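Pranddale chores trial: where we've got to
Friday, July 7, 2023

Hello all at Eslow,

You asked for a plain account this quarter, with fewer charts than last time, so I've kept it to the things I'd tell you over a cup of tea. The short answer to your question (can it do the housework yet?) is some of it, slowly, on a good day. I'm more cheerful than that sounds!

June went mostly on folding and packing. We logged 647 attempts over the month, across both the flat and the mock stockroom at Jondon, and 400 of those finished without one of us stepping in. Hard things did well. Tins onto shelves, mugs onto hooks, boxes from trolley to counter – I'd happily leave the arm to do those while I answered emails at the other end of the room. The mugs still take far longer than they'd take you or me, but they get there and they don't get chipped.

Soft things are another story. Towels are all right if they start flat. A towel in a heap is a puzzle, and the arm will pick at it, find something it believes is a corner and lift the middle instead. We had 107 stoppages in June and most of them were cloth of one sort or another, with a fair few carrier bags thrown in. I did expect this, and I said so in the spring, but I didn't expect the gap between hard and soft to be quite so wide.

The new fingertips from Rajput came and they're better. They grip thin fabric without bunching it up so much, and we've stopped getting those little pulled threads in the pillowcases. They do wear quickly, though, and we're on our third pair. I've put a line in the budget for more and moved a bit across from travel to cover it, which I hope is fine with you.

What we've only just begun is bagged goods. Anyone who has worked in a shop will know how much of the day goes on things in clear plastic: blankets, bedding, cushions, all of it needing to be picked up, turned round and put somewhere tidy. The trouble is that the arm has to press on the bag to get hold of what's inside, and the bag slides about over the cloth. It also shines. Every crease throws back a bit of light, and the software has a habit of treating a bright crease as an edge worth grabbing.
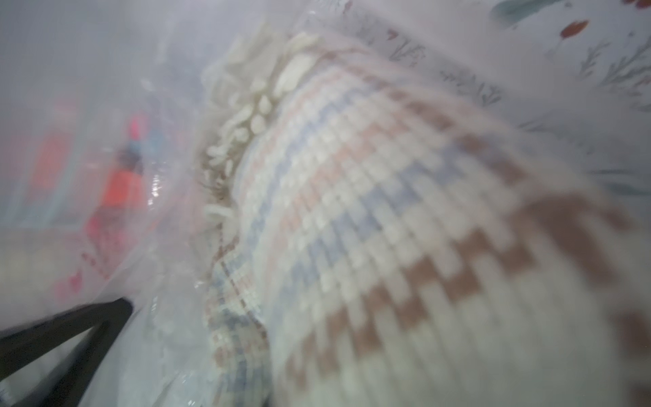 The stockroom staff at Jondon have their own view, and they told me that they'd give up the shelf work tomorrow if the machine would only take the bagged bedding off them, however slow it was, as long as it didn't split the bags. I've written that last part on the whiteboard. It has changed what we measure, too: a bag with a hole in it now counts as a failure even if the blanket ends up in the right place.

For the next stretch we'll stay in the stockroom and leave the flat alone for a while. I'd like to run the bagged work for 4 weeks before touching any settings, so that we've got a decent baseline. After that we'll try the softer grip and slower approach that worked on the towels. Laundry baskets will have to wait until the autumn, I'm afraid.

Spending is on track apart from the fingertips. The full log is in the shared folder as usual, and if you'd like to come up to Pranddale and watch a session, mornings are best – the parking is hopeless after lunch.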